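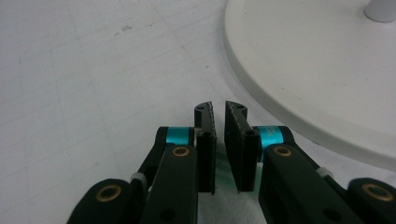
Blog > Theatre > Small venues

I went to see Dunel at the Lunde last month. The Lunde seats 100 and the night I went it was almost full, which I haven't seen there since before the new seats went in.

The play is set in the waiting room of a ferry office in a town called Dukura. Six people have missed the last boat and have to stay until morning. They talk, they fall out over a blanket, one of them sings. It runs 100 minutes with no interval.

The first half hour is slow. Two of the characters explain the town to each other at length, although both have lived there all their lives. Once the lights go down in the ticket office it picks up, and the long argument about whether to sell the family shop was the best thing I've seen on that stage. The woman playing the older sister barely raises her voice in it.

I was less keen on the sound. The sea is played through a speaker behind the back row, and from seat F4 it drowned out several lines.

Gokus, the company behind it, did a two-hander in the same room in January. I preferred that one, but this has more in it and I would go again.

Tickets are on the door or from the box office. The 194 bus stops outside and the last one goes at 10.50.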